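Unit 16: Surface Form and Lobed Solids
Handout, Jalleck Modeling Workshop

Reading: Oturus course pack, pp. 112-121. Bring a soft pencil and a sheet of tracing paper.

16.1 Terms

Axis: the line along which the masses of the form are stacked. It may lean.
Lobe: a rounded mass that meets its neighbors in a crease.
Crease: the concave line between two lobes. It takes the darkest value on a single-color object.
Crown: the highest part of a lobe relative to the axis. It takes the highlight.
Taper: the change in width from base to tip.

16.2 Lobes on a tapered axis

A bunch of grapes is the usual reference. Lobes near the tip are small and packed tightly. Toward the middle they become larger and more oval, and they overlap. A short stub may project at the wide end. In a form of one color, such as mint green, all information about depth comes from value: soft highlights on the crowns, darker green in the creases.

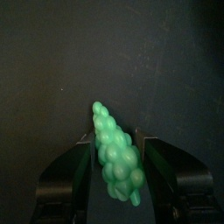 The outline of a lobed form is a chain of convex arcs. Draw the axis first, then the widest point, then the tip. Place the large lobes before the small ones. Do not draw a smooth cone and add bumps to it afterward; the creases will come out too shallow.

16.3 Background

A matte, nearly black ground separates the outline of a light form clearly. A glossy ground adds reflections and is not used in this unit.

16.4 Exercise

Draw one lobed solid twice, upright and leaning. Mark the axis on both. Shade creases only. Keep both sheets for Unit 17.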